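Tenow Opens Its Autumn and Winter Tableware Line to Independent Shops

Prakow, Saturday, January 4, 2025 – Tenow, the family company which makes and sells tableware for daily use, announces that its seasonal line Kutau will be available to independent shops starting in February. Until now, the line was sold only in the company's own store on Mallet Street and by mail order.

The decision follows a trial with 15 small shops during the last season. These shops received mugs, bowls and plates from the Kutau line and sold them next to their usual goods. Together they placed 274 repeat orders before the end of the trial, and 2 of them asked to carry the complete line the whole year.

"We did not expect that the shops would come back so quickly," said Didier Marchal, managing director of Tenow. "For many years we told ourselves that our customers want to buy from us directly. Now we see that they also want to find our mugs in the shop at the corner, where they already buy their bread or their books. We are very happy to have learned this, even if we learned it a little late."

Kutau was first presented as a small collection for the cold months. It is made in soft, quiet colors, and the pieces can be mixed freely with what a family already has in the cupboard. The company does not sell it in fixed sets. A customer who breaks one bowl can replace one bowl, and the same rule will apply to the shops.
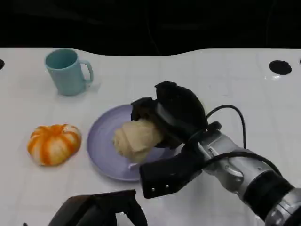 For the shops, the conditions are simple. The first order must have a value of at least 863 dollars before tax. There is no minimum for the orders which follow. Pieces that arrive broken are replaced without charge if the shop informs Tenow within 15 days after the delivery. Shops may choose each color and each form separately, and they receive a small stand for the counter with the first order.

Solène Ferrand, who designs the line, spent a part of the autumn visiting the shops of the trial. Her visits led to several changes. The price labels are now placed under the base, where they come off more easily, and the boxes have become lower so that they fit on ordinary shelves. The foot of the large bowl was also made a little wider.

"A shop owner in a small town told me that her customers always lift a mug and pretend to drink from it before they look at the price," said Ms. Ferrand. "After this I watched people in our own store, and they do the same. So we worked again on the handle of the tall mug – it was too narrow for big hands, and I was a bit ashamed that I had not noticed."

Orders from shops will be handled by a new service under the direction of Valentin Lefèvre, who joined the company six years ago and until recently looked after the warehouse. His father, Gilles Lefèvre, has been responsible for the kilns at Tenow for a long time and will continue in this position.

Rhonda Lemieux will be the contact person for shops in North America. She will answer questions in English and French and will prepare the first deliveries, which leave the warehouse in the last week of February. Shops that took part in the trial keep their present prices until the end of the year.

The store on Mallet Street remains open with its usual hours and will continue to show the complete Kutau line. Mail orders from private customers are not affected by the change.

Shops interested in the line can ask for the price list and color samples from the Tenow shop service. Samples are sent free of charge and do not need to be returned.

About Tenow
Tenow makes mugs, bowls and plates for everyday use. The company is owned by the family of its founders and has its workshop, warehouse and store in Prakow.

Press contact
Rhonda Lemieux, Tenow shop service, Mallet Street, Prakow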